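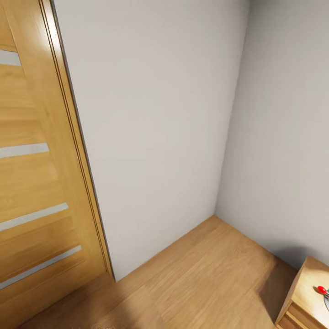 ## Week 6: Reading the ad before you buy the gear

Handout for Outdoor Education 2, Thursday group. Bring it with you. We'll mark up real listings in class and you will need the margins.

Most of you will end up buying equipment for kids on somebody else's money. A school gives you a budget, a catalogue and a deadline, and the catalogue is written by people who would like the budget. So this week is about head torches, and more broadly about what a product blurb tells you and what it leaves out.

### The listing we're using

The Pallar junior head torch, sold by Skotmont in class sets. The blurb reads:

> Super bright beam, weatherproof, great for camps and night walks. Long-lasting battery. Comfy strap fits all ages. Teacher approved!

Go through it with a pencil. Underline anything you could check with a ruler, a clock or a bucket of water. When I did this I underlined nothing.

**"Super bright."** Compared with what? Further down, the spec table says 80 lumens, and that is at least a number. It's also the figure on the high setting with fresh batteries. For walking a formed track with a group of ten-year-olds, I'd argue most of them should be on low anyway, or they spend the night blinding each other. Ask for the low figure. Skotmont doesn't print it.

**"Weatherproof."** This word has no agreed meaning on a shop page. An IP rating does. IPX4 covers splashing from any direction, IPX7 covers a dunk to a metre for half an hour. If there's no rating, assume drizzle and plan for it.

**"Long-lasting."** The box says 70 hours. I don't doubt somebody got a glow out of it at hour 70. Run times are often quoted to the point where the light has dropped to a small fraction of where it started, and you can't read a map by that. Look for whether the run time and the brightness refer to the same setting. In this listing they don't.

**"Fits all ages."** Try it over a beanie. Then try it on a small child without one.

**"Teacher approved."** Which teacher? 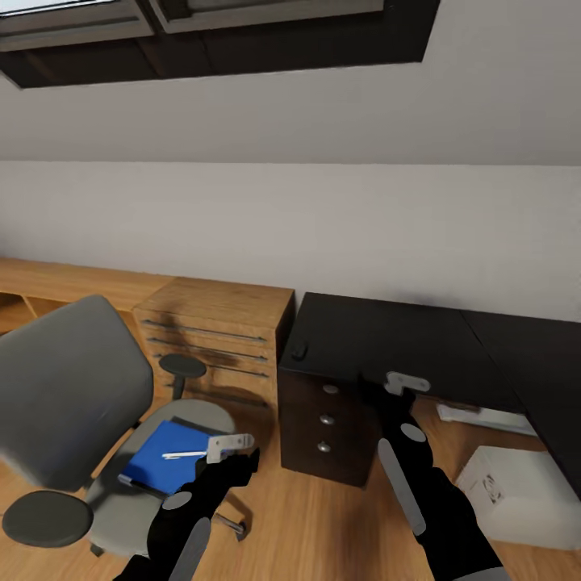
*Pouran Kordestani*

### What about reviews?

Slightly better than the blurb, but go carefully. A five-star review written the day the parcel arrived tells you about the parcel. I'd sooner read one grumpy paragraph from a person who has had the thing through a wet winter than a page of "kids love it". Sort by oldest if the site lets you, and look for people who came back to add something.

Hiếu Huỳnh asked last week whether a higher price is a fair stand-in for quality. Sometimes, up to a point. The Soldale torch costs twice as much as the Pallar, and a good part of that seems to be the colour range and the carry pouch. I'm happy to be argued with. Bring evidence.

### Before you order a class set

1. Buy one. If the seller won't do singles, ask why.
2. Leave it switched on overnight in a cupboard and check it at breakfast.
3. Open and close the battery cover with cold hands. For younger groups, check whether it needs a screwdriver, and whether it takes button cells (if it does, I want a cover that screws down).
4. Find out what a replacement strap costs. Straps go before lamps do.
5. Write down what you found, with the setting you used.

### For next week

Pick one item of group gear under any brand you like. Copy out the blurb in full, then rewrite it using only claims you could test yourself. If you're left with a single sentence, hand in the single sentence.

Sơn Đinh and Nga Kim are presenting first, on sleeping mat R-values. Read the section in your course book on heat loss to the ground beforehand, and have a look at how many mats are sold with no R-value listed at all.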